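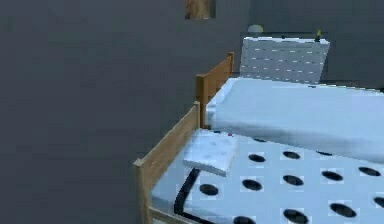 Most people who build a robot at home start with the arm, and I think they have it backward. Start with the house. Before Danish Mirani and I cut a single bracket for our tidying robot, Ayaaba, we spent two months in a simulated bedroom, and it was the most fun I've had in our shared workshop at Tredley. Take a folded white cloth lying a little crooked on a dotted sheet. To you or me it's a towel on a bed. To a home-built vision program it is a pale shape on a pale sheet full of black circles, with a wooden rail right next to it, and you can learn an awful lot from that before you own a motor!

The old hands at the workshop tease us for this. Real builders make sawdust, they say. I love sawdust too, but our first attempt (all hardware, no rehearsal) ate 251 dollars in servos, and we had very little to show for it besides a dented lamp. In the simulated room we can run the same reach 12 times before supper, change the weight of the cloth, and start over with nothing to sweep up.
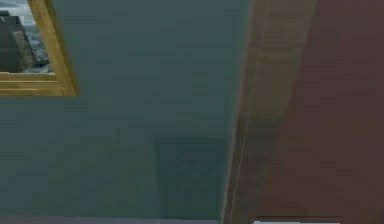 Boring walls are worth your time

I used to think the bed was the whole job. Then Danish pointed our virtual camera at a stretch of teal-gray wall beside the door trim, and I got hooked on the dull parts of a room. A plain wall gives a program very little to hold on to. The corner of a gold picture frame helps, and so does the line where light tan wood meets a reddish-brown door. If your robot is going to find its way out of a bedroom, those edges are its street signs, and a hobbyist can work on them for free.

Will the real room be messier? Sure. Simulated cloth is too polite and simulated light is too even, and I expect Ayaaba to embarrass us plenty when the arm goes on in June. I still say every shared shop should keep one bench with a computer on it and no tools, and let beginners wreck things there first.

Kobina Dramani

9 comments | 2 shares
Print this article | E-mail this article

Related
Belero: a second look at the cheap gripper kit
Sharing a bench without losing your screws
What we learned wiring the Kosden cart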